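Cuaderno de taller: encordado y guantes, fin de semana de torneo

26 ene 2019

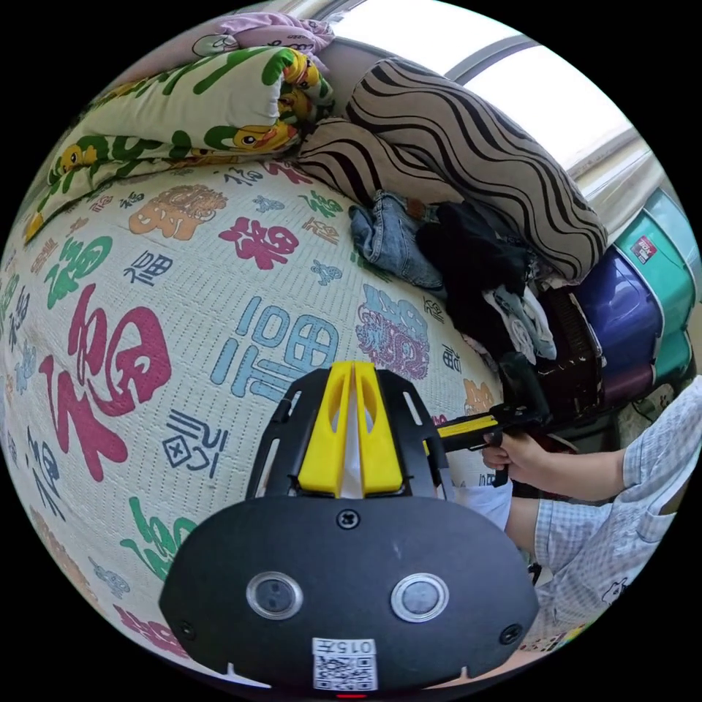 Kheri Ondieki

Entró a primera hora el guante de primera base de Alun Bevan, un Rieger zurdo con el cordón del bolsillo partido en dos sitios. El cuero está bien, seco en el talón. Quité todo el cordón de la red y dejé el de los dedos, que aguanta otra temporada. Alun lo quiere para el partido de homenaje y pidió que no se toque la firma del pulgar, medio borrada ya. La tapé con cinta de papel antes de dar la grasa.

Cordón nuevo: tira de Gusia, 3 mm. La de Ruvum que usamos en noviembre se estira demasiado y hubo que reapretar dos guantes a la semana. Queda un rollo en el cajón de abajo; gastarlo en guantes de niño y no pedir más.

Grasa: una capa fina por fuera, nada en la palma. Con el Rieger anterior me pasé y el bolsillo quedó blando — Alun lo notó en el primer entrenamiento y tenía razón. Lo dejo atado con una bola dentro hasta el lunes. No desatar aunque venga a preguntar.

Después, los bates de la escuela. Llegaron 16 de madera para revisar. Seis tienen grieta en el mango y van fuera. A uno le habían puesto clavos y cola, no sé quién. Los demás, lijar el barniz levantado y cambiar el grip donde haga falta. El de fresno con la marca Onon pesa más de lo que dice el pomo; lo aparté para pesarlo con la báscula buena cuando la devuelvan.

Pelotas firmadas: el cliente de la vitrina pregunta si se puede limpiar una de hace muchos años, con la tinta marrón. Le dije que no. Ni goma ni paño húmedo, solo sacarla de la luz directa y cambiar el soporte, que le está marcando la costura. Se quedó poco convencido. Si llama otra vez, la respuesta es la misma.

Cobrado por el guante: 62, cordón incluido. Los bates se facturan aparte a la escuela, falta que confirmen cuántos grips quieren negros.

Pendiente:
— aguja curva, la que hay tiene la punta doblada
— devolver a Alun la funda, está en el estante de la entrada
— preguntar en Gusia si tienen el cordón en color tabaco
— afilar el sacabocados antes de empezar con las caretas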